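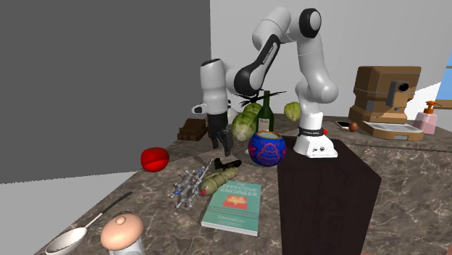
Two-finger gripper in sim: how do I compare finger pads fairly?

Gorazd Radonjić
Posted Thursday

I'm comparing two finger pad models for a parallel gripper before we order real ones. One is the flat Clirkard pad, the other is the curved Kengate pad. The arm is on a pedestal at a kitchen counter with mixed objects on it: cabbage, tomato, wine bottle, chocolate bar, a paperback lying flat, a spoon and so on. I ran 20 grasps per object with each pad. Kengate wins on the tomato and the cabbage. Both are terrible on the book and the spoon. My results also change a lot when I rerun with a new seed. Is it the pads or my setup? Physics step is at the default and friction is the same for everything.

orlandini_bench

Mostly your setup. 20 tries per object is too few when the pads are that close. Go to 100, and use the same list of start poses for both pads so you are comparing like with like. Right now each pad probably gets its own random poses, and a new seed shuffles them again.

Also stop using one friction value. A glass bottle and a cabbage should not slide the same way. Set it per object, even if you only guess at three levels.

The book is a separate problem. If it lies flat and the fingers come straight down, they have to span the whole cover, and many two-finger hands don't open that wide. Check your max opening against the width of the book. If it doesn't fit, leave the book out of the average and report it on its own line. For the spoon, aim for the handle and look at how far the fingertips stop above the counter. I had a clearance of 30 mm left over from an old config and missed every thin object.

pelmet

I would just buy both pads and try them. Sim never matched for me.

tkrause4

Agree with the first reply about fixed poses. One more thing to look at is the collision mesh. In Coment the importer wraps each object in a convex hull unless you change it, so a lobed thing like a chayote loses its grooves and a spoon loses its bowl. A curved pad can look better or worse than it should on a shape like that. Turn on the collision view and compare it with the visual mesh. I split mine into smaller hulls and the runs got slower, but the gap between my two pads shrank to about half.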